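**Tevo opens its long-table supper club to bookings this January**

Hi, I'm Timothée Collet, and I get to share the news I've been sitting on since last fall. Tevo, our little supper club on the ground floor of the old Humar building, is opening its books to the public!

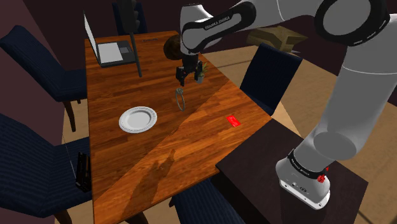

Imad Shboul told me he'd been waiting for a place where he could come to dinner alone and not be put by the coat rack, and that he'd like two seats for the first night anyway, in case his sister changes her mind about fish. Imad, you're on the list, and so is she.

A bit of background for those of you who haven't been following along. We ran Tevo as a private thing for two winters. Friends came, then their neighbors, then folks who had heard about the lamb from a dentist. I cooked, my cousin poured, and the waiting list kept growing until it had 400 names on it and I was answering messages at midnight. So we took over the kitchen next door (thank you, Ojeda Bakery, for leaving the big oven behind) and now we can do this properly.

How it works: one sitting a night, doors at 6:30 p.m., food on the table at 7. Everybody eats the same menu, passed hand to hand on big platters. The price is $84 a person, which covers five courses, bread, coffee and the tip. Wine is extra, or bring your own bottle and we'll open it for you at no charge.

The opening menu, as it stands today:

- Warm flatbread with whipped feta and pickled green tomatoes
- Leek and potato soup with brown butter
- Baked trout with fennel and orange
- Slow lamb shoulder, white beans, and a lot of parsley
- Walnut cake with sour cream

I may still swap the soup. My cousin has strong feelings about squash and she's wearing me down. Vegetarians get a stuffed cabbage in place of the trout and lamb, and it's good enough that I've had to hide it from the meat eaters. Please tell us about allergies when you book - the kitchen is small and we can't rebuild a dish at the last minute.

The vegetables come from Dasard, a farm up the valley that has been growing leeks and cabbages through the cold months for longer than I've been cooking. They drop off twice a week, and what's in the crates decides a good part of the menu. By spring I expect the whole thing will look different.

We'll also be doing a Sunday-style lunch once a month for families, with shorter courses and a kids' plate. Kids under five eat free. Lunch can take up to 70 guests across two rooms, so it'll be louder than dinner, and I'm fine with that.

Bookings open at 9 a.m. on the Tevo website. You can book for one person or for six, but please, no bigger groups at dinner. I want strangers talking to each other, and a party of twelve tends to talk to itself. If you need to cancel, give us two days and we'll send your money back.

Gift cards are ready too, and they don't expire. For press seats, menu questions or a chat about beans, write to me through the contact page and put "Tevo press" in the subject line. I read everything myself, usually after the dishes are done.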